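SOSTMONT, December. Plemau has published the setup and upkeep procedure for its simulated kitchen cell, the virtual workstation where the company tests pick-and-place routines before they are loaded onto a real arm. The procedure is free to read and covers the cell as it stands in release 2 of the Jekova simulator.

The cell is a rendered kitchen with upper cabinets, a sink and a black gooseneck faucet. Small food items serve as targets. Each one is given a start position, and the arm is homed before a run begins.

The first part of the document deals with placing items in the cabinet. A target on the lower shelf space must rest fully on the cabinet floor, with its collision shape touching the surface and not sunk into it.
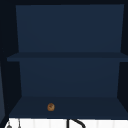
Plemau lists 315 saved start positions for the cell. After any change to the cabinet model, all of them have to be loaded again and checked for overlap. In the last check, 231 passed without correction and the rest were adjusted by hand.

"Most faults we see are small ones," said Farzana Siriwardena, who maintains the cell at Plemau. "A shelf gets moved by a few millimeters in the model, the saved positions stay where they were, and the item drops or jumps when the run starts. People go looking in the arm controller and the problem is in the scene file."

The second part covers the gripper. Its zero point is set with the fingers open and clear of every surface. The operator then steps it down over the sink area in slow mode and compares the reported height with the height in the model. If the two differ, the tool offset is entered again and the check is repeated from the top.

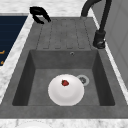
Contact settings for the plate and the sink basin are kept in separate files, so either one can be restored alone. Stüber, which supplies the gripper model, asks users to keep the finger friction at its default value until the offset check is complete.

The procedure also has a fault table and a log sheet. Plemau runs the full check after every 711 runs and whenever the simulator is updated.

Copies are available from the Plemau office in Sostmont. Corrections can be sent to the same office, marked for Farzana Siriwardena.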